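Bottle bill deposit trial, notebook, May

Carried over from Salamatu Owusu's sheet: wash line at Zurlow ran at 60 °C, caustic at the usual strength. Flake from lot 19 still shows label glue after the second rinse. Lot 20 is clean. Same supplier, different glue.

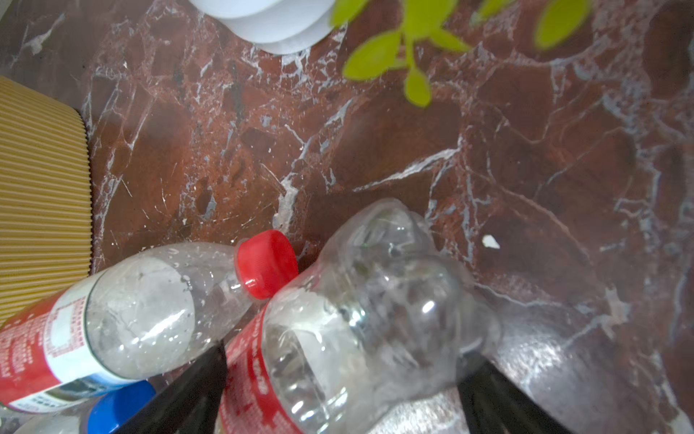
Cut the lot 19 flake into two bags. One goes back through at the same temperature with a longer soak, the other gets the Brestix detergent at half dose. Melt test on both before anything is mixed.

Sorting notes. Green PET has to stay out of the clear stream. Caps float off in the tank and are no trouble. Crushed bottles pass the sieve badly and jam the feed chute, so the chute plate was moved back one hole.
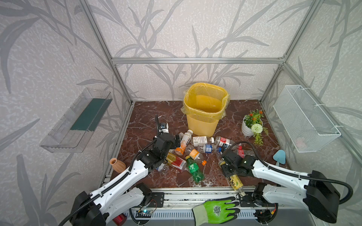
Scale reads 586 g for the reference bag, same as before the move. No recalibration. The dryer filter needs changing; order through Quaye, not the old catalog.

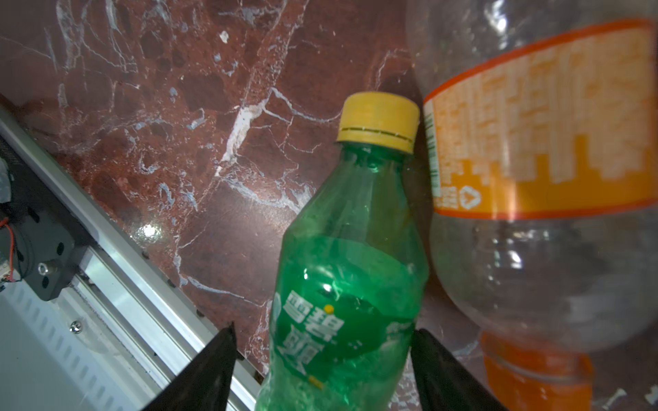 NASTPORT, May

Visited the receiving yard. Bales are stored outside and the bottom layer picks up grit. Asked for pallets. Grit would explain the specks in the pressed plaques better than burnt resin does. To check: ash content, top bale against bottom bale.
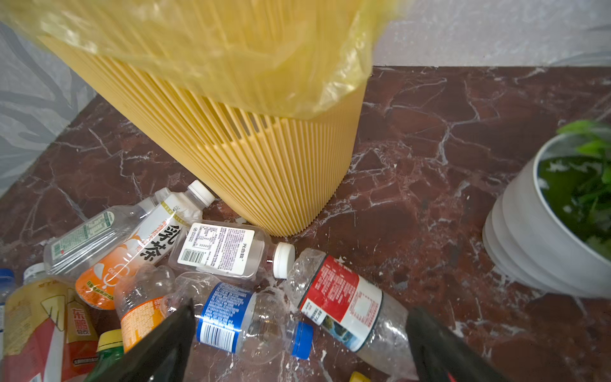
Ash crucibles are in the left drawer, already fired. Furnace is booked until 3 p.m. Salamatu to start the bottom bale sample first and leave the lids off for the first stage.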